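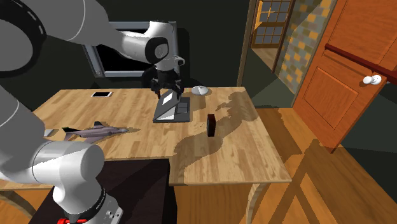

Sim eval says one thing, real arm says another. which do I believe?

posted by wattlebird_k

Hoping someone here has done this before. I'm finishing an honours project on a manipulation policy (language instruction in, arm actions out) and the whole results chapter hangs on whether simulated evaluation can stand in for real trials. Lab time on the real arm is very hard to get, so the plan was: run everything in sim, run a small subset on hardware, show the ranking of policies matches, go home.

Setup. Huris simulator, tabletop tasks in furnished rooms, parallel gripper. 781 sim episodes across 29 room layouts. Lighting, wall colour, table texture and the clutter on the table all get randomised per layout. Instructions are stuff like "pick up the phone" or "push the mouse next to the laptop". Two policies, call them the baseline and the one with the extra augmentation.

In sim the augmented one wins easily. On the real arm, 15 trials each, the baseline comes out ahead by 2. My supervisor is away until November and I've got a draft due well before that.

Things I've already checked:
- camera pose matches to within what I can measure
- same action scaling, same control rate
- gripper open/close threshold is the same in both

Things I haven't: friction, anything to do with shadows. The sim throws very hard shadows across the table, much harder than our lab, which is all flat ceiling panels. Could that alone do it? And is it legit to just report the sim result with a note? Feels dodgy.

Cheers in advance, sorry for the wall of text

posted by Plirncombe

Short version, your real result doesn't say what you think it says. 15 trials per policy and a gap of 2 is nothing. Work out the interval on each success rate before you do anything else, it'll be enormous and they'll overlap. So you don't have a contradiction, you have a sim result and a shrug.

What I'd do in your spot:

Pair the trials. Same object, same start position, same instruction, run both policies back to back. Tape marks on the table. Then compare pair by pair. You get a lot more out of the same hours than with two seperate batches.

Recreate those starts in Huris. Don't compare real trials against the randomised pool, it's a different distribution. Build one layout as near to your bench as you can get, flat lighting, your table colour, and place the objects where they sat on the real one. If the augmented policy still wins there, the lighting isn't your story. If the gap closes, it might be.

Shadows, yes they can matter. The one with heavy augmentation has probably learned to ignore them and the baseline hasn't, so hard shadows in sim punish the baseline and your lab doesn't. That'd give you exactly this pattern. Guess only. Easy to test though, turn shadows off, rerun both, keep the seeds. It's an overnight job.

Also score partial progress. Reached the object / touched it / grasped it / finished. Success or fail throws away most of what the arm did, and with so few hardware runs you can't afford to. Thin flat things like phones are awful for a two finger gripper pointing straight down, so if those are in your set both policies will fail at the grasp stage and the final number tells you nothing about who got there.

Reporting: put both results in, with intervals, and say the hardware set was too small to rank them. That's a fine honours result. Leaving the real trials out is not fine. Examiners will ask.

Gotta run, will check back tonight

posted by gentile_bench

had the same thing, it was friction. turn friction up

posted by Bindiston

Wouldn't touch friction until you know where the failures happen, otherwise you're just tuning the sim till it agrees with you and then it isn't evidence of anything. Agree with Plirncombe on staging the scores.

One to add. Check per layout before you average. 781 over 29 doesn't divide evenly so some rooms have more episodes than others, and if the augmented policy happens to love the rooms that got extra, the pooled number flatters it. Average inside each layout first, then across layouts, and resample by layout when you do the interval. Episodes in the same room share walls, table, light, the lot, they're not independent. Your sim interval is likely a fair bit wider than you beleive.

Look at which distractors sit near the target as well. We had a policy that looked great untill we moved the clutter. It was going for the middle of the table every time and the target was usually there. Run a few with the instruction swapped and everything else left alone, see if the arm goes somewhere different. If it doesn't, the language part isn't doing anything and that's a bigger problem than sim vs real.

posted by wattlebird_k

Ta both. Episodes per room are lopsided, hadn't even looked. Shadows-off run is queued for tonight with the same seeds, and I've put in for a morning on the arm to do the paired set. Will post numbers here once it's done.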